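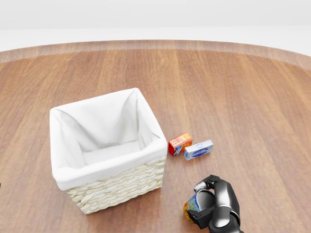
*Packing trial in the simulator: butter and a white packet next to the lined basket, can in the gripper.*

## Packing bench is going to robot arms - what happens to the people on it?

Posted by **benchlead_rk**, 17/02/2023

I run the day shift at a small site that packs grocery baskets to order. We're called Rukengate, though most of the drivers still call us Albers after the old sign. There are 12 packers on my shift. Management has signed with an integrator, Brekon, to put arms on 4 of the packing stations. They're still working in simulation and we get sent renders like the one I've put at the top.

I'm not against it. The work is repetitive and two of my people have bad wrists. But I've been asked to write a page on "role changes" and I don't know what to put. The integrator says the arm does the picking and placing and a person "supervises". That word covers a lot. Right now a packer reads the order, picks, checks dates, swaps out anything dented, arranges it so it looks decent, and tidies the liner. We do 905 baskets on a full day.

What I want to know from people who have been through it:

- Did the supervising job turn out to be a real job, or standing around clearing faults?
- Who ended up with the checking? Dates, dents, leaks.
- Did pay or grades change, and when was that settled?

Please don't tell me to ask the vendor. I have.

---

**Kedir Habte**

We went through this at a dry goods site, so it's close to yours. I was a packer for years and now I look after the cells.

On your first point, it was clearing faults for the first few months and then it became a job. The arm would stop, the light would go amber, and whoever was nearest pressed reset. Nobody wrote down why. When we started keeping a log at each cell it turned out most stops came from a handful of products, mainly soft packs and anything with a shiny wrapper. After that the people on the cells had something to work on. They moved the awkward products to the hand stations and asked for changes to how the totes were presented. Ask for that log from the first day, and ask that packers fill it in, in their own words.

The checking is the part I'd push hardest on. Your packers check dates without being told to. It probably isn't written in any procedure, so the integrator won't have priced it or planned for it. With us it dropped out completely and we found out from customers. It now sits with whoever loads the totes, and that person needs extra time for it. If your loading rate is set as if they're only tipping product into a tote, the checks will get skipped.

The liner is worth raising too. Looking at your render, the cloth folds out over the rim and bunches up at the back corners. Real ones will move about more than that, and the cloth can get dragged in with a product. We don't use baskets so I can't say how bad it will be. I'd ask Brekon to run 100 baskets in a row with your own liners, fitted by your own people at normal speed, and have one of your packers there while they do it.

Pay: get it settled before the cells go live. Ours was left until "after the bedding-in period". We went live in October and it was the following summer before the new grade came through, with no back pay. Two good people left in between.

Also, rotate. A full shift watching one arm is harder on some people than packing. We change over every two hours and let anyone with wrist trouble take more turns on the cells if they want them.

---

**tallyman**

They'll say no job losses and then not replace leavers. Seen it at two places. Get the headcount in writing.

---

**zomgate_maint**

I'm on the maintenance side at Zomgate, so take this from that angle. Kedir is right about the log.

Decide early what a packer is allowed to do at the cell. Ours can open the guard after a proper stop, remove a dropped item, close up and restart. They can't touch the gripper or change any settings. It's on one laminated sheet at each cell and they were trained and signed off on it. Before we had that sheet, some people did too much and others wouldn't go near it - they'd wait for one of us to walk over from the far end.

For your page I'd list every task a packer does now, including the small ones, and put a name or a role next to each for after the change. Any line you can't fill in, send back to management.

Don't know about pay, ours is a different agreement.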